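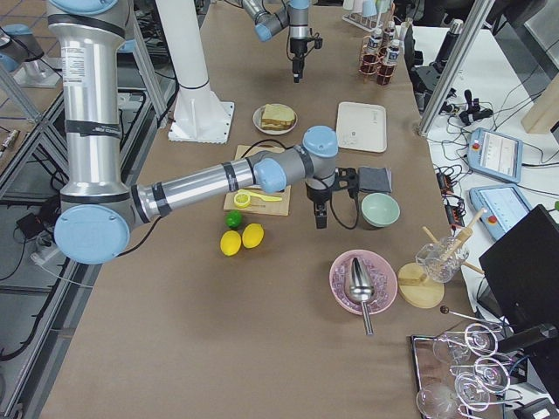

Poste bar Bavanon à deux bras, plan de travail en préparation.

Bavanon - cellule à deux bras pour bar et office
Réf. 1861-B

Cellule d'assistance pour la préparation de boissons et d'en-cas froids. Deux bras articulés à pince se partagent un même plan de travail. Commande par deux pupitres avec arrêt d'urgence, placés sur la table latérale.

Caractéristiques
Alimentation : 400 V triphasé
Masse de la cellule, hors tables : 489 kg
Structure : profilés aluminium
Recouvrement du plan : papier kraft, à changer à chaque service
Mise en chauffe : 15 minutes

Répartition des tâches
La cellule prend en charge la glace pilée, le déplacement des verres et la mise en place des planches et assiettes. La découpe des agrumes, le dosage des alcools et le contrôle final restent au personnel. Les verres à pied peuvent être présentés couchés sur plateau - la saisie se fait alors un verre à la fois.

Incidence sur le poste
Le barman passe moins de temps au bac à glace et davantage au comptoir. Il lui revient en contrepartie l'approvisionnement du plan et l'acquittement des défauts au pupitre. Prévoir deux personnes formées par équipe. La formation, assurée sur site par Gitau Mutiso (Kitirier), dure une journée et comprend la reprise manuelle après arrêt d'urgence.

Options
Seconde table latérale
Jeu de doigts de rechange Arkham
Contrat d'entretien, visite annuelle en novembre

Prix et délai sur demande.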